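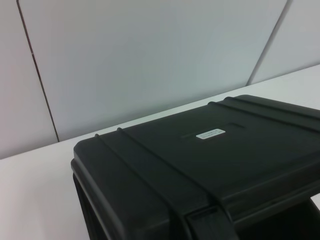 Mon 2 July

So I finally fixed the thing with the timestamps, and I've been in such a good mood since lunch that I'm going to write the whole business down before I forget which part was the fix and which part was me flailing.

If you read the March post you'll remember I was moving our perception node over to Vuvell, the little pipeline tool I keep going on about. (Short version: you write each step as a plain function, it wires them together and records everything that passes between them, and you can replay a run at your desk with a cup of tea.) The job it has to do is dull on paper. Find a hard case on a table, work out where it is and which way it's turned, hand that to the planner, and let the planner bring the wrist in over the lid to a spot where it can get a good look at the latch. That's all! No grasping yet, I'm saving that misery for the fall.

A black case on a white table is a gift for the first step. You could nearly do it with a threshold, and for the first week I did, and I was very smug about it. The outline comes out clean and the table hardly bothers anybody. Then you ask for depth and the gift turns around and bites you. Dark matte plastic gives our depth sensor very little to work with, so the middle of the lid comes back as a big patch of nothing with a few wild points floating over it, and the wild points drag the plane fit off to one side. I had a lid that was tilted like a ski ramp, according to my software.

What saved me there was the ribs. The lid has these raised parallel ribs that run across it and carry on down over the front face, and they catch just enough light along their edges for a line detector to hang on to. So now I do this:

1. get the outline from the color image
2. find the long parallel lines inside it and throw out anything that doesn't match a partner
3. fit the table plane from the white part only, and set the lid parallel to it at the known case height
4. use the rib direction for the heading

Step three is cheating, I know. It assumes the case is sitting flat and that I measured the case properly. I'm fine with both for now.

The little white label on the lid was a nice surprise too. It's the brightest thing on there by miles, so I use it to tell the front from the back when the latch is out of view. I don't try to read it. The print is a smudge at that range and I'd rather not build anything on top of a smudge.

OK, the timestamps. With all of that in place I'd get a lovely pose when the arm was holding still, and garbage when it was moving. Not big garbage, which was the maddening part. The case would slide a little across the table in the viewer every time the wrist swung, then slide back once it stopped. I spent two evenings convinced it was the hand-eye calibration. I redid the calibration. I redid it again with more poses. I changed the lens model and made everything slightly worse and had to dig the old one out of git.

Then Cherry Mae Barredo, who I'd roped in to look at the plots, asked why my transform lookup didn't take a time. I said of course it takes a time. It did not take a time! It asked for the latest arm pose, whatever that was, and glued it to an image that had been sitting in a queue. I went and measured and the image was 61 milliseconds old on average by the time I used it. When the arm's parked, who cares. When it's swinging over a table, there's your sliding case.

The fix is embarrassingly small:

```python
# before
T = tf.latest("base", "wrist_cam")

# after
T = tf.at("base", "wrist_cam", stamp=img.stamp)
```

There's one more bit to it, because now you can ask for a time the buffer has already forgotten. I bumped the buffer to 300 poses and made the lookup fail loudly if it misses. The old code would have quietly handed back the nearest one, and I've had quite enough of things being quiet.

I replayed all my saved runs from last week through the new version and the case stays put in every one of them. I sat there dragging the scrubber back and forth like a kid with a light switch.

Still on the list:

- The wall seams. When the approach is low the line detector picks up the joins between the panels behind the table and, if the angle's unlucky, pairs them up as ribs. I should just mask to the outline earlier.
- The planner likes to finish a bit too far back, so the bottom of the picture chops through the latch. I think my viewpoint cost cares too much about the lid and not enough about the front face. I'll try weighting them separately.
- Write an actual test for the timestamp thing. Feed it a fake arm moving at constant speed and a fake delayed image, and check the pose doesn't budge.

I'll do the test first (Cherry Mae, if you're reading, I promise), and then the cost weights, and I'll put the replay script up once I've taken the swear words out of the comments.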